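Rumau Institute - Interviews
10 January 2019

Chores, Kitchens and the Limits of the Machine

The household laboratory at the Rumau Institute has spent much of the past two years on tasks that most people finish without thinking: clearing a counter, filling a pot, putting a potato where it is wanted. The head of the laboratory received us in April, when the current round of trials was being planned, and again for a longer conversation after the results had been reviewed. Both conversations are drawn on in the account that follows. At the request of the Institute, members of staff are identified by their position only.

Asked whether a machine can be expected to do household chores at present, the head of the laboratory declined to give a single answer. "It depends on the chore, and it depends on how much help the room gives you," the researcher said. "A floor is a reasonable place for a machine. A kitchen counter is a difficult one. People leave things where they please, and they are entitled to."

The laboratory's principal effort, known within the Institute as Hastolum, concerns the handling of food and small kitchen goods by a single robot arm. Most of the work is carried out in a simulated kitchen before any physical equipment is involved. According to the head of the laboratory, this is partly a question of cost and partly one of patience. A simulated arm can repeat a task through the night, and a dropped item does not have to be picked up by a member of staff.

In the most recent round, the arm was given 2,016 attempts at picking up a single item from a counter and placing it elsewhere. It failed to complete the task in 373 of them. The head of the laboratory regards the figure as respectable but asked that it be read with care. "That is one item at a time, with good lighting and no one in the way," the researcher said. "If a household appliance failed at that rate, you would return it to the store."

The potato has a particular place in the program. It was chosen because no two are the same shape, and because its rounded surface gives a flat-fingered gripper very little to hold. Boxes and cups, which featured in earlier trials, were considered too forgiving. 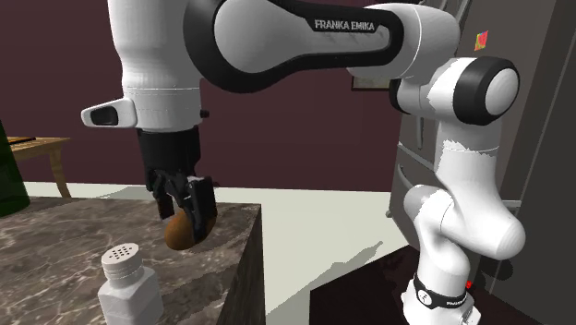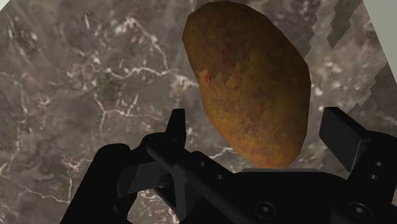
The Hastolum kitchen in simulation: the robot arm and its gripper at work over the marble counter, with a potato-shaped item held in the fingers (first view) and a potato between the open jaws (second view).

"People assume that the grip is a matter of strength," the head of the laboratory said. "The motors have more than enough. What matters is where the two fingers meet the surface. If one of them arrives early, it pushes the potato away from the other, and the machine closes on air." A large share of the failures in the latest round were of this kind. Others occurred on release, when an item was set down and then rolled.

The researcher was equally direct about the shortcomings of simulation itself. Objects are built from flat faces, and a potato that looks smooth from across the room may have corners when the gripper is close to it. Contact between surfaces is estimated. "We have had objects sink into one another, and we have had them fly off," the researcher said. "You learn which results to distrust."

For comparison, the Institute follows work on the shop floor at Kanaujia, a packing firm that has placed arms at 5 of its stations. Conditions there are more favorable. Goods arrive in the same position, the lighting does not change, and an employee is on hand to clear a stoppage. The head of the laboratory visited the plant last year and described the arms as useful and narrow in equal measure. They pack one size of carton. When the size changes, people take over until the station has been set up again.

"A factory will rearrange itself around a machine if the machine earns its keep," the researcher said. "A family will not do that, and I would not ask it of them."

The next stage of the program, Tavolora, is intended to move beyond single items. A set of 1,055 short kitchen tasks has been drawn up, ranging from moving a vegetable to a bowl to clearing a counter after a meal. Each will be attempted first in simulation, and a smaller selection will then be tried on physical equipment. The head of the laboratory expects the results of the second part to be noticeably poorer than those of the first, and considers it important that both be published.

On the matter of dates, the researcher was cautious. A machine that performs one or two kitchen jobs under supervision seems possible within a few years - provided that the buyer accepts its pace, which remains slow. A machine that can be left alone to prepare dinner was described as a different undertaking, and the researcher would not put a year to it.

"I still peel my own potatoes," the head of the laboratory said. "I expect to go on doing so for some time."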